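The Plollier Row Counter, after one very long blanket

Posted by Ffion Harries, Apr 21, 2024

I have lost count of rows in the middle of lace more times than I care to admit, and I've tried everything: tally marks on envelopes, the little barrel counters that slide onto the needle, an app that went to sleep whenever I did. So when my sister gave me the Plollier clicker in September I was ready to be rude about it. Well, I love it! Mostly.

It's a soft ring that sits on your index finger, with one big button and one tiny one. Big button adds a row, tiny one takes it back (I use the tiny one a LOT). It holds 3 projects at a time, so I had my Grandness blanket on one, a pair of socks on the second and a hat I'm not speaking to on the third.

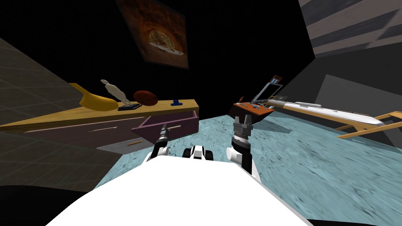
A long wooden desk, with a laptop and an orange tray farther along.

The blanket is a 40-row repeat, and I've now done 13 of them, in Calado worsted, which is a lovely bouncy yarn if you don't mind a bit of splitting. With the old barrel counter I would have ripped back at least twice by now. With the ring I ripped back once, and that was a cable crossed the wrong way, so I can't blame the gadget.

Now the grumbles. The numbers are small, and in the evening I have to tip my hand toward the lamp like I'm showing off an engagement. The ring comes in one size, and after a couple of hours it leaves a dent.

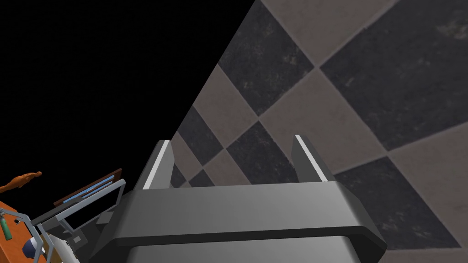

The battery is better than I expected. Mine went some 8 weeks of knitting nearly every night before it faded, and it kept my row numbers when I put the new one in, bless it. You do need a very small screwdriver for the cover, and it doesn't come with one. I used the one from my glasses kit.

I got my second ring (for my knitting bag, don't judge) from the yarn shop in Wellmont, where they keep them in a jar by the register. They had gray, mustard and a pink I can only call medicine. I went with mustard.

Four stars from me. If they ever make the numbers bigger I'll hand over the fifth. I'm off to start repeat fourteen.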